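Section 4 — Rigging the sculling oars and setting up the boat

Applies to the Hulden single and double. Wegener riggers only. If you've got the older Vunier riggers, stop, you need the other booklet — bolt pattern is different and you will strip something.

Before you start

Boat on slings or trestles, hull down, out of the wind. Tie it down if there's any breeze at all. Get the 10 mm spanner, the tape, the pitch gauge, a rag. Have the washers in a cup so they don't end up in the grass.

CAUTION: Never rig a boat on the water. Never lift it by the riggers either, not even for a second to get it off the rack.

4.1 Fitting the riggers

1. Find the side marks. Red is port, green is starboard. Marks are on the inside of the backstay, near the bolt hole.

2. Offer up the rigger to the studs. It should sit flush by its own weight. If it doesn't, turn it round, you've probably got the wrong side.

3. Washers on, then nuts. Finger tight only. All of them.

4. Check the backstay lines up before you go any further. If you have to pull it across with your hand, loosen everything and start again.

5. Now tighten with the spanner. Front nut, back nut, then backstay. A quarter turn past firm and leave it. The hull is thin around the studs and it will crush.

Note: nuts are stainless and they do bind if they're run on dry. Tiny dab of grease in October before the season gets going, wipe off the extra.
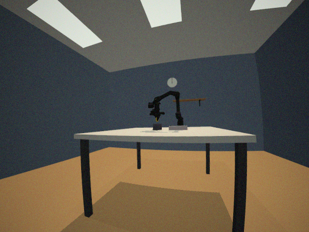

4.2 Span and height

Do span first. Changing the span moves the height a bit, so doing it the other way round means doing it twice.

1. Measure from pin centre to pin centre, at the base of the pins. Not the top. The tops can lean.

2. Work out how much you want to move, then split it evenly between the two sides. Loosen the pin nut underneath, slide, nip up, measure again.

3. Height next. Lay the straight edge across the gunwales, measure down to the lowest part of the seat, then up to the bottom of the gate. Add the two. Write it on the card.

4. Move the clip washers from above the gate to below it (raises) or below to above (lowers). Same number of washers on the pin when you finish as when you started.

5. Starboard gate usually sits a touch higher than port so the hands can cross. Check what your coach wants, clubs differ.

CAUTION: The top nut is what keeps the gate on the pin. Do it up last, then go back and check it. Then get the other person to check it.

4.3 Pitch

Leave it alone unless the blade is diving or washing out. Most of the time its the rower.

1. Level the boat both ways. Gauge won't mean anything otherwise.

2. Zero the gauge on the keel line.

3. Turn the gate so it's square to the boat, press it back against the pin, read off the face.

4. If it's out, swap the inserts, top and bottom. They're numbered. Both numbers should match the pair on the chart inside the lid of the spares tin.

Note: inserts are soft plastic and wear. If the reading wobbles when you press the gate, it's a worn insert — replace before you start adjusting anything else.

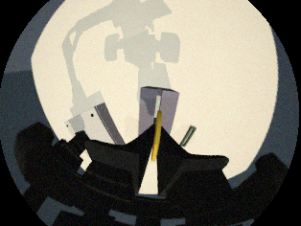 4.4 Foot stretcher

1. Sit in the boat with someone holding it. Legs straight, blades at the finish.

2. Handles should just brush the ribs with a thumb's width to spare. Too tight, move the stretcher toward the stern. Too loose, toward the bow.

3. Undo all 3 wing nuts, not just the two you can reach. Slide, then check both sides are on the same notch.

4. Wing nuts tight by hand. No pliers.

5. Heel ties. Pull each heel up, it should stop before it gets level with the lowest part of the toe. If a tie is frayed or missing the boat does not go out. No exceptions.

4.5 Last look before launching

Gates closed and screwed down. Bow ball on, not loose. Hatches shut. Seat the right way round and rolling freely. Fin straight. Slides wiped.

After the first outing nip everything up again, the backstays specially. New riggers setle a bit. After that, once a week is plenty if the boat stays rigged.

Spare washers and inserts are in the Lutum kit, part 615. Top nuts are part 42 and are sold in pairs. For anything cracked, bent or making a noise, don't row it, put the tag on and leave a note for Imelda Castillo in the boat shed. Section 5 covers derigging and loading the trailer.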